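4.2 Where the big cloths go

By the time I got to this part of the diaries I'd already spent most of a winter on tea towels, so I was pretty keen to look at something larger. When I say "big cloth" I mean any flat piece of fabric too big for one person to fold neatly on their own with their arms out: tablecloths, throws, sarongs, flat sheets that have been demoted, picnic rugs without the backing. I left out curtains and anything fitted. (Fitted sheets have their own section, 4.5, and their own problems.)

We sent diaries to 200 households in Skadthorpe and Pillberg and got 125 back that I could use. Those gave me 600 entries that mention a big cloth at least once. The entries are short, often a line or two scribbled at the end of the day, and people wrote them in whatever words they'd use at home, so "the good one", "the beach one" and "Mum's horrible one" are all real entries in my coding sheet. I haven't tidied these up. I did try, early on, to sort them into proper textile categories and it was a waste of a fortnight, as the diarists plainly didn't care what the fabric was called.

What they cared about was what the cloth was on. I'd expected the dining table to win easily, and it does turn up a lot, but the range after that is much wider than the older housekeeping manuals would have you think. Cloths were spread over couches, car boots, freezers, pianos, pool tables, woodheaps, trestles and the top of a rabbit hutch. Hard, cold or uneven surfaces come up again and again, and the diarists are quite open about why: things roll, things scratch, things rattle. One woman in Pillberg kept a tablecloth in the shed purely so she could put small screws down on the bench and hear nothing.

I've called this "quietening" in the coding and I know it's not a lovely word. It covers any entry where the cloth is there to soften what's underneath, whether or not it also looks nice. Figure 4 shows the sort of pairing I mean, a large cloth over ridged metal.

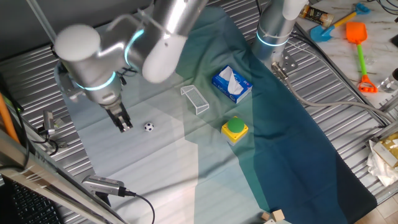
Figure 4. Large cloth, pale at left and teal to deep blue at right, laid over corrugated metal, with a tissue box, a small soccer ball and a miniature mesh goal on top.

Once a cloth has been put down for quietening, other things settle on it very quickly, and that was the next pattern to jump out at me. Tissues are a classic. So are keys, chargers, seed packets, kids' toys and the mail. I had a code for "clutter" at first, but Nevzat Erdem, who double-coded a share of the diaries with me, kept arguing that the diarists didn't treat these things as mess at all. He was right, and I changed it to "settled items". A thing is settled if the diarist mentions it on the cloth in two entries running without complaining about it. By that rule the tissue box is the most settled object in the whole study, and I'm oddly pleased about that.

The prints matter too, though less than I'd hoped. I'd gone in with a theory that people would choose a plain cloth for rough jobs and save the patterned ones. If anything it went the other way. Several people said a busy print was the better pick for the shed or the laundry as it hid the marks, and the plain ones were kept back for visitors. Big blocky prints in blues and greens got a special mention from a few Skadthorpe diarists who'd bought theirs in the same clearance at Egilsson, the homewares shop on the main street, and I suspect I was picking up one good sale there and no deep truth about colour.

Washing is patchy in the diaries. People wrote down when they washed a tablecloth and almost never when they washed a shed cloth. Where a product was named it was usually Nernitix, the local powder, and I didn't chase this any further.

4.3 Folds and what they tell us

Creases were Nevzat's idea. A cloth that's been folded and stored carries the lines for quite a while after it's opened out, and a cloth that lives on its surface full time loses them and picks up a different set, softer and mostly on the slant, from being tugged and leant on. So when I visited the households who'd agreed to it, I noted sharp straight lines and soft slanting ones separately, before I asked anybody anything. I'd then ask how long the cloth had been out and see how badly I'd guessed.

Plenty of cloths have both, and these were the ones I got wrong most often. You'll get a couple of clean folds running across and then a patch of loose wrinkles off to one side, and it could be a cloth that's new to the spot or one that gets folded up every night.

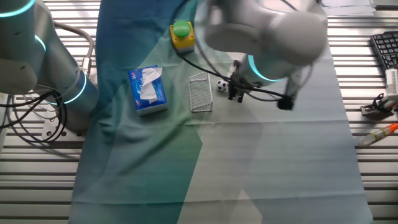 Skadthorpe, June

I've copied the next bit more or less straight from my notebook, as it shows how the visits went better than a table would. Arrived mid-afternoon, kettle already on. The cloth was on a chest freezer in the back porch, a thick cotton one with lemons on it. Two firm folds, hardly any wrinkling, so I wrote "recently unfolded" and felt quite clever. The owner told me it had been there since her daughter was in primary school. Her daughter drives now. What she does, every time she needs something out of the freezer, is fold the cloth in half and then in half again, put it on the washing machine, get the peas, and lay it all back. It takes her 15 seconds. I asked whether she'd ever thought of just lifting the edge and she looked at me as if I'd suggested climbing in.

I changed the visit sheet that night. It now asks how the cloth comes off as well as how long it's been on, and I went back by phone to the households I'd already seen. Most were happy to have another chat. The crease notes from before the change are still in the dataset, flagged, and I've kept them out of the comparison in 4.4.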